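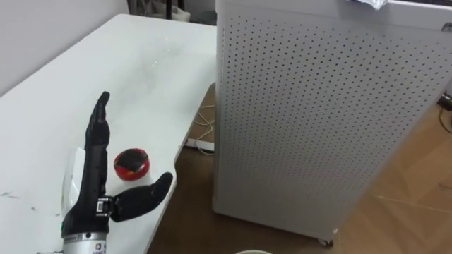
Four fingers held together, thumb out to the side.

November 2021
By the course staff, Holtgate Evening Program

Notes for the unit on body measures

The textbook opens this unit with a story you have probably heard before. Long ago people measured with their bodies. The inch was a thumb, the foot was a foot, the yard was somebody's arm, and since bodies differ it was all a terrible mess until rulers came along and fixed it. I would like you to read that chapter with a pencil in your hand and put a mark next to every sentence that gives no source. You will use a lot of pencil.

Start with the word "hand" itself. People who deal in horses still use it, and it means four inches exactly. Nobody at a sale lays a palm against the animal and argues about it. The unit kept the name of the body part long after it stopped having anything to do with one. So when you find "hand," "palm," "span" or "foot" in an old document, the name tells you very little about what was done. It might mean a real hand was used. It might mean a stick, cut to a length that everyone in that town called a hand. The document usually won't say, and the textbook fills the gap with a picture of a man in a tunic stretching out his arm.

There is a second problem, which is what part of the hand we are talking about. Across four fingers is one width. Add the thumb and you have another. Spread everything and go from thumb tip to little finger and you have a span, more or less double. Translators are careless about this. I have seen the same word given as "palm" on one page and "span" on the next, and a whole argument about the size of a room hanging on the difference.

The king's arm

You will meet the claim that the yard was set by the length of a king's arm. Ask three things of it. Who wrote it down? How long after the king was dead? Did the person writing have a reason to make the measure sound royal? Stories about where a unit came from tend to show up well after the unit is already in use. They are good evidence of what later people liked to believe. I would not use them for anything else.

The story is also odd on its own terms. A king's arm is only useful once. After that you need a rod, and the rod has to be kept somewhere and copied, and the copies have to be checked. All the work is in the keeping and the checking. That part gets half a paragraph in the textbook.

The Flarkport cloth book

Those of you writing on the Flarkport records should know what the printed edition leaves out. The editors give 109 entries in which cloth is measured by the arm, and they say the arm in Flarkport was "stable." Go to the notes at the back. In 75 of the entries the length in modern units was worked out by the editors from the price, using a price per arm that they took from other entries in the same book. You can't prove that a measure was steady by assuming it was steady and then dividing. The remaining entries may be worth something. They have not been studied by themselves, as far as I know, and a short paper could come out of that.

I would also be slow to go the other way and say the Flarkport arm was all over the place. Buyers came back to the same sellers. If a short-armed man had been selling short cloth, we might expect complaints, and the court rolls for the port do have complaints about cloth, mostly about color and damp. Silence on length could mean the measure was fair. It could also mean that people who were cheated didn't go to court over it. We don't know which.

What about the Maihi ropes?

The Maihi case is the one students like best. Builders there are said to have measured with knotted ropes, and the gaps between the knots are said to match the span of an adult hand. Two ropes survive. Rope shrinks, stretches and rots, and the reports disagree on whether the lengths were taken slack or pulled tight. The match with the hand was noticed by a visitor who was already looking for it. Pick the right part of the body and the right person, and nearly any length can be matched to something.

I am leaving Maihi in the course anyway. The ropes are real, and the question of who tied the first one, and against what, is a fair question even if we can't answer it.

On rules of thumb

Please do not write that "rule of thumb" comes from an old law about beating with a stick. No such law has been found. The phrase was used for rough, practical measuring, and that sense turns up early. Where exactly it started is unclear and you may say so.

For the February session

Read the Flarkport introduction and the notes at the back, in that order. Choose one entry where the price was not used to get the length, and write a page on what it can and can't tell you. Then measure a door at home with your own hand, twice, on different days, and bring both results. Write down how you held your hand. Last year most people forgot to, and we could do nothing with the numbers.

The Zidemance edition is cheaper but drops the notes, so it will not do for this assignment. The library has a copy of the full one on short loan.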